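The Botow lamprey entered the scientific record in June, when a paper describing it from a single preserved larva was accepted for review. The larva had been in a jar for decades, labeled only as "eel, small," in the teaching collection at Mandville. It measures 70 millimeters and has no functional eyes.

Lamprey larvae are hard to tell apart. They live buried in silt, filter food from the water, and lack the toothed sucking disk that separates the adults of one species from another. Identification depends on counting the muscle blocks along the trunk and mapping the pigment on the head and tail. The Mandville larva has more muscle blocks than any lamprey known from the Zuvora basin, and its tail is almost without pigment.

No adult has been found. Survey teams worked 264 sites on the Zuvora and its side streams, using backpack electrofishing gear set to a slow pulse, which draws larvae up out of the mud. They collected 367 larvae. All were assigned to the common brook form.
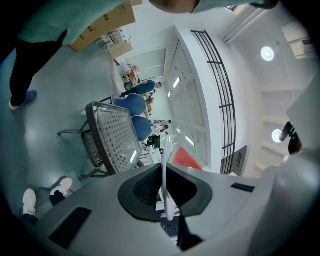

Two people in mint-green tops, with a light gray gripper in the foreground.

The jar label gives the locality as Botow Spring, a name that appears on two older maps in different places. One is a limestone outlet on the upper Patwary, now capped for water supply. The other is a marshy seep at about 400 meters elevation, still open but dry in late summer. Larval lampreys need several years of steady flow and soft sediment, so the seep is the weaker candidate -- unless it was once fed by a larger channel.

Tissue from the larva has so far yielded only short fragments of DNA. Storage in formalin is the likely cause. The fragments place the animal among the lampreys but cannot separate it from its neighbors. A second extraction, from the gill region, is planned.

Until then the case rests on anatomy. One reviewer has asked whether the high muscle count could be an individual oddity, and a single specimen cannot settle that question.

Contact the editors | Copyright 2025, all rights reserved | Back to top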